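Robots learn to make the bed, one corner at a time

A home robotics company is teaching its machines to handle bedding by having people steer them through the job. Operators at Cladik work by remote control, moving the robot's arms and closing its fingers on the cloth, while the software keeps a record of every motion.
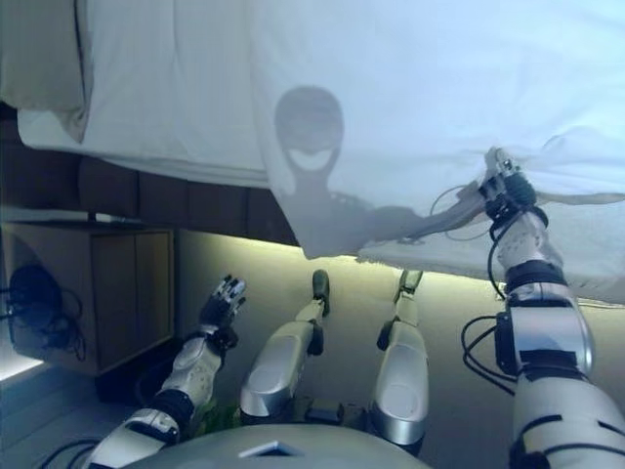
Tevard, April — Cladik has recorded 1,137 bed-making runs so far, the company said. Sheets and duvets are hard for robots to handle. Cloth changes shape each time it is touched, and a grip that holds one fold may slide off the next.

The project, called Wuto, uses 4 operators. Each works in sessions of 20 minutes and then hands over the controls. Runs in which the cloth is dropped are kept and marked — the team wants the software to see mistakes as well.

Much of the early work is on getting hold of a corner or an edge and lifting it.

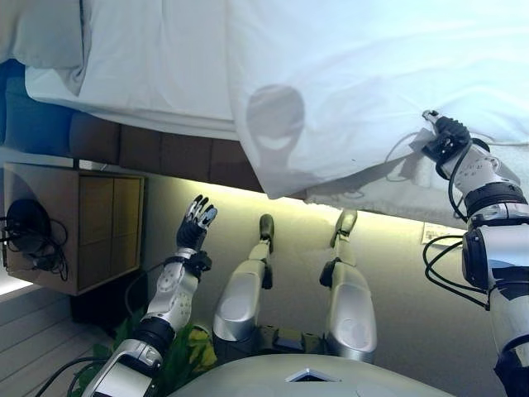
Can the robot make a bed without an operator?
Only parts of the job. In tests it has picked up and moved a corner without help, but a person still takes over to straighten the bedding.

Cladik plans to add 185 runs with heavier blankets before it moves on to pillowcases.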